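Setting Up Your Listening Room, Part 3: Importing a Live Album

Okay, you've got Fonora installed and your speakers paired, so now for the part I like best - getting a concert album in there and following the lyrics as it plays. I'm using Gukholm's "Monddale Sessions" all the way through because it's the record I know by heart, but any live folk set will do.

1. Open Fonora and choose Library, then Add Album. Pick the folder that holds your tracks. Mine has 15 songs in it and it loads while I'm still looking for my headphones.

2. When it asks what kind of recording this is, choose Live. Please don't skip this one! Studio mode puts a gap between tracks, and on a concert record that chops the applause right in half.

3. Go to Playback and set Crossfade to 0. Then set Gap to None.

Note: If the tracks show up in alphabetical order, tap Sort and choose Set List. I listened to the encore second for most of June before I noticed.

4. Tap the little page icon to turn on Lyrics. Choose Line by Line if you like to read along, or Full Page if you want to look back at an earlier verse (I do, all the time, Gukholm loves to bring a river back three songs later).
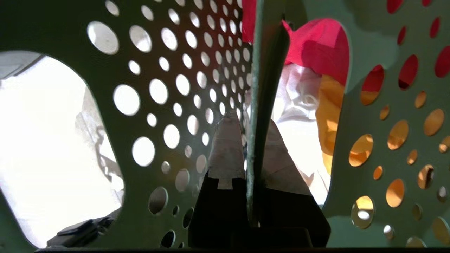
Green plastic with round holes, up close.

5. Turn on Margin Notes. You get a blank strip beside the words where you can type whatever you're thinking. Each note holds up to 3000 characters. My longest one is 389 and it's all about whether "the lamp" in the second song is a person, a church or just a lamp. Thilini Weerakoon, who I trade notes with, says lamp. I'm not convinced.

6. To swap notes with a friend, tap Share, then Notes Only. They'll need their own copy of the album, and you can both write in the same margin after that.

Caution: Share with Replace turned on will overwrite your friend's notes with yours. There's no undo. Make sure Replace is off before you hit Send. Sorry again, Ha-rang Joo.

7. Play the first track all the way into the second one. If the crowd noise carries straight across, you're set. If you hear a click, go back to step 3 and check the Gap setting, then close the album and open it again.

Note for Koo speaker owners: the Koo has its own crossfade, and it's separate from the one in Fonora. Open the Koo app, look under Sound, and switch it off there too.

Part 4 covers playlists and the sleep timer.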